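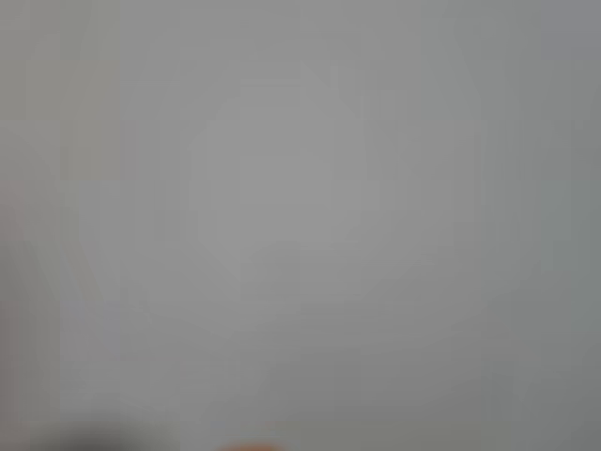 Photo: Traline / project files

Takier
Talk-show and celebrity interview transcripts, tagged by hand

Version 3, last touched 2019-02-20

What you get

Takier is a collection of 131 interview transcripts from morning shows, late-night couches and the occasional red carpet, with every question and every reply tagged. If you have ever wanted to know how long a famous person can talk about a kitchen remodel before the host brings up the new movie, you are the intended audience. So are people who study conversation for a living, and they are welcome too.

The transcripts are in English. Each one is a plain text file with a matching tag file of the same name. Put them in the same folder or the loader will sulk.

Where it came from

The first batch was typed up for Berow, a gossip newsletter that wanted to search its own back issues and then closed before anyone could search anything. Traline took over the files, threw out the duplicates and wrote the tagging guide. The December batch added 11 long interviews, which take up far more disk space than their content deserves.

Names of guests are replaced with codes. Hosts are HOST, even when there are two of them talking over each other, in which case they are HOST1 and HOST2 and we wish you luck.

Tags

PLUG: the guest mentions a movie, album, book, perfume or line of cookware.
SPOUSE: anything about a husband, wife or partner, including complaints about thermostats.
KIDS: as above, with smaller people.
DODGE: the guest answers a question that was not asked.
LAUGH: audience laughter, real or encouraged.
HUMBLE: the guest claims to be just like everybody else. Often found within a few lines of a private chef.

A line can carry more than one tag. SPOUSE and PLUG together is common when the couple has a show.

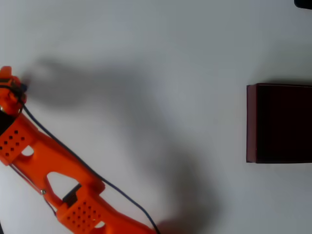

The hardest tag by far is DODGE. Our taggers disagreed on 77 lines and settled them by argument, so treat that tag as an opinion with a file extension. The original disagreements are in the notes folder if you want to reopen old wounds.

Known problems

Crosstalk is typed as whoever was louder. Song lyrics are cut and marked [SINGS]. Some of the Berow files drop the last minute of the interview, usually where the host thanks everyone, so do not use this set to study goodbyes.

One guest, coded Bråten for reasons lost with the newsletter, was never switched to the regular numbering. Older scripts choke on the å. Save everything as UTF-8 before you write to us.

Please don't

Use the codes to work out who said what about whose mother-in-law. You could probably do it in an afternoon. The guests agreed to go on television, but they did not agree to be a column in your spreadsheet with their name at the top.

Terms

Free for research and teaching. Newsletters should ask first, given the history. If you publish something, cite it as Takier, version 3, Traline. Corrections go in the issue tracker, one per transcript, with the line number.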